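Skalledis Market – Frequently Asked Questions

Loyalty card, prices and returns

How do I join the card program?

Ask for a form at the service desk or at any staffed register. You need a phone number and a mailing address. There is no fee. The card works the same day, but points from purchases made before you signed up can't be added.

How do points work?

You earn one point for every dollar you spend, rounded down. When you reach 345 points the register prints a five-dollar voucher with your receipt. Vouchers are good for 11 weeks and can be used on anything except stamps, gift cards and bottle deposits.

I lost my card. Are my points gone?

No. Points are tied to your phone number. Give the number at the register and the cashier can look you up. A replacement card is free the first time and one dollar after that.

Can two people share an account?

Yes, if they live at the same address. Both names go on the form. Either person can spend the vouchers.

Which price do I pay, the one on the shelf or the one at the register?

They should match. If they don't, you pay the lower of the two. Tell the cashier before you pay if you can – it is quicker to fix then than after the receipt has printed. Shelf tags for sale items show two figures, the MRP and the discounted price. You pay the discounted price with or without a card.
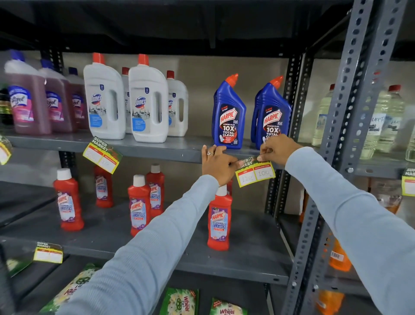 A price tag going up in the cleaning aisle.

When do sale prices change?

Most change in the morning before we open at 7 a.m. Produce can change during the day.

Do you match prices from other stores?

Only for the same brand and size, and only if the other store has it in stock. Bring the flyer or show it on your phone. We don't match online-only prices or clearance.

What is your return policy?

Unopened groceries and household goods can come back within 30 days with a receipt. Without a receipt we give store credit at the lowest recent price. Spoiled food is refunded in full – bring the package or a photo of the date code.

Can I order ahead?

Party trays, cakes and whole fish need two days' notice. Call the store and enter extension 685 for the deli. Ratree Pongsiri takes the cake orders and will call you back if something on the form isn't clear.

Do you deliver?

Yes, inside the town limits, between 10 a.m. and 4 p.m. Orders have to be in by 8 a.m. for the same day. We can't deliver frozen food in June, July or August.

Who do I talk to about a problem with my account?

Miroslava Kovalchuk at the service desk, extension 2066. If she is out, leave your name and card number.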